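Mirnard Trailer Dialogue Set

Time-aligned transcripts of superhero and science fiction film trailers, version 2

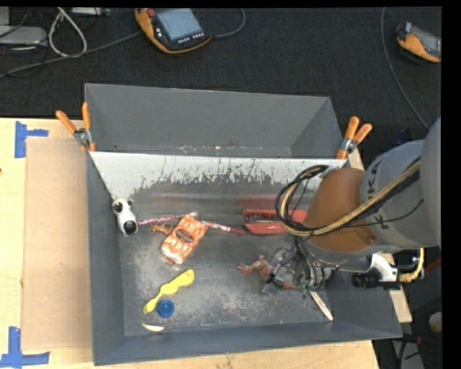

Vasylyna Yurchenko objected on the issue tracker that version 1 treated a teaser and its full trailer as separate films, so the same line could land in both train and test. The split is now made by film, and the old split files are gone.

Contents
326 trailers, of which 249 are in train and 47 in validation. The rest are test. Each trailer has one JSON file with speaker, start time, end time and text. On-screen titles are in a separate field, caption_text. No audio or video is included.

Labels
Speaker names are character names as given in the credits. A voice that could not be placed is marked UNK - this is common in teasers, where narration often comes from a character not yet announced. Song lyrics are tagged and left blank.

Known problems
Lines cut together from two scenes are stored as one line. Post-credits footage reused in a trailer is not marked. Over 2,000 lines have overlapping speech, and end times on those can be off by half a second.

Loading
Run load.py with --split train, val or test. Files are UTF-8. Times are in seconds from the first frame, studio logos included.

Changes in version 2
New split by film
caption_text moved out of text
Duplicate international cuts removed

Maintainers
Malachy Cullinane, Nazma Talukder. Send label fixes as a patch against the JSON, one trailer per patch.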